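Última actualización: 18 de noviembre de 2025

Notas para la charla: ropa de abrigo fuera de temporada

Empezar por el almacén de Kalby. En junio entraron 2,097 prendas de invierno y 700 venían mal guardadas. Dejar un momento para que la sala lo piense y pasar al relleno.

El relleno necesita aire. Si la prenda pasa meses en una bolsa al vacío, las fibras se apelmazan y cuesta recuperar el volumen. Recomendar funda de algodón – nunca plástico cerrado – y un estante alto.

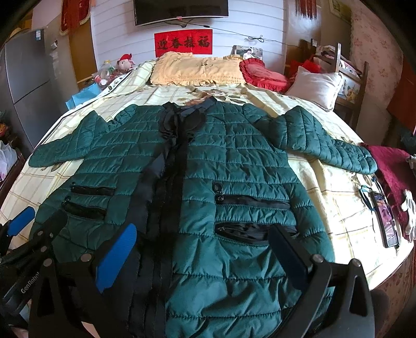
Antes de guardar, lavar. El sudor y la grasa del cuello amarillean con el tiempo y atraen a la polilla. Agua fría, poco jabón, sin suavizante. Secar del todo, dos días si hace falta.

Contar aquí el caso de Valentin Mihăilă, que en el taller de Vokden revisó 200 abrigos con olor a humedad. Casi todos se habían guardado con las costuras sin secar. No entrar en precios; si preguntan, remitir a la hoja impresa.

Sobre el doblado: extender la prenda, alisar con la mano, doblar sin apretar. No dejar peso encima.

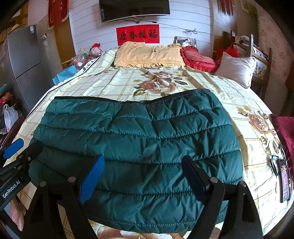
Prenda acolchada verde azulado, extendida sobre la cama.

Cerrar con las cremalleras: subirlas antes de lavar y pasar un poco de cera si se atascan. Turno de preguntas, 10 minutos como mucho.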